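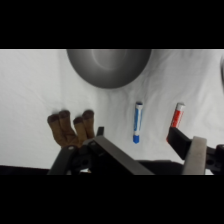
I promised Ghada I'd write up our bench rules before June got away from me, so I've put the kettle on and dug out my notes. The list we inherited from the old Distex project had 66 rules on it, and I don't think any of us ever read past the first page! Jad and I spent a long, happy afternoon crossing things out, and we came down to six.

The one I care about most is the cloth. We lay a plain white one down before anything else goes on the table, because a bowl or a marker stands out so nicely against it, and so does a stray screw. It doesn't need ironing – a few creases are fine by me.

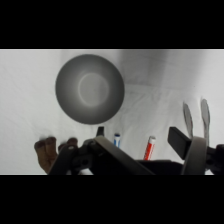
Fingers and the stop button

Tarek wanted this one first on the list, and he's probably right. If your hand has to go anywhere near the gripper, a second person keeps theirs on the stop button, and you say "in" and "out" out loud. I felt silly doing it for the first five minutes. Now I catch myself saying it when I reach into the oven.

Wissam is still arguing with me about table knives, so that rule stays in pencil until he's back.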